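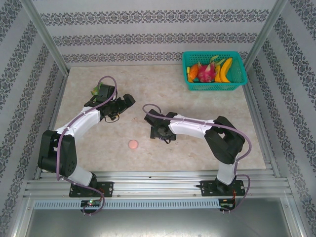
Fagundes two-arm bench kit, review after one semester with a student club

4 out of 5 from me, 3 from some of the kids

Posted 1/29/20

Quick one between classes. I coach the robotics club at Murthorpe and we got the Fagundes kit in the fall with our share of the bake sale money plus a small grant. People on the coaches' list keep asking if it's worth it. Short answer yes, if you have an adult who can babysit the wiring. Long answer, ok.

What you get: two arms, rail, mounting plates, boards, cables, a bag of screws with no labels on anything. Manual is a PDF. Print it. The PDF search doesn't work and the wrist section is out of order.

Build time. Box says one afternoon. Took us 5 club meetings, and that was with the older students doing the shoulders. Rail goes together fast, aluminum extrusion, everybody gets it right away. Shoulders are where you lose people. The black housings have to be closed up with the cable already through and if you forget, you open it all again. We forgot. Both sides.

Cable. My main gripe. It's purple (fine, easy to spot) and it runs on the outside of the arm the whole way, with a big loop up over the gripper. You need the slack or the wrist can't turn. But the loop catches on stuff. Benedito Falcão, our senior captain, wants to print clips for it and I said go ahead, after regionals.

Boards sit under the plates, down at the front. Good for teaching, kids can see the lights and trace wires without taking anything apart. Bad for elbows. I'd want a cover. Fagundes doesn't sell one.

The grippers. Better than I expected for the price. Two black jaws, simple, strong enough. Round things are the hard part. Our task this year is the Cladudside produce challenge, so fruit in and out of a basket, and one arm has to hand off to the other over the middle of the table. Bananas ok. Orange rolls. Dragon fruit is a pain because of the scales, the jaws close on a tip and you think you have it and you don't. Flat things on the tabletop are worse than all of it, you have to come in nearly level and the wrist doesnt like that.

Handoff is the reason to buy two arms and its the best part of the kit for students. They argue about it! Who lets go first, how long to wait, which side waits. I had a freshman who hadn't said a word since September draw the whole timing out on the whiteboard. Can't put that on a spec sheet.

Software. Meh. Teach mode is nice, you move the arm and it remembers. Anything past that and you're editing a config file. Left and right have separate files and they drift apart, so name your backups. Updates in June supposedly fix this. We'll see.

Compared to the Fasosberg single arm we had before: the Fasosberg is quieter and the manual is much better. If you have a small club or mostly beginners get that one, really. But it's one arm, kids finish the fun stuff in a month and then they're standing in line for it. With the Fagundes we can seat 8 at a session and they all have a job. Somebody on each arm, somebody on timing, somebody writing it down.

Things to buy at the same time: extra jaws (we cracked 2 already), a real hex driver set, the one in the bag rounds off. Wallpaper or something on the walls if you build an enclosure. Ours is the damask pattern, white with gray-black bands, looks like my aunt's dining room and I kind of love it now. Plastic mesh basket from the dollar store works fine for the challenge, check the size rules first tho.

Support: emailed twice. One answer same day, very helpful, one answer never.

Would buy again. Would not build it the week before a meet again. If you're near Murthorpe and want to try it before you spend the money, leave a comment, we can set up a visit after regionals when the table isn't in use every minute.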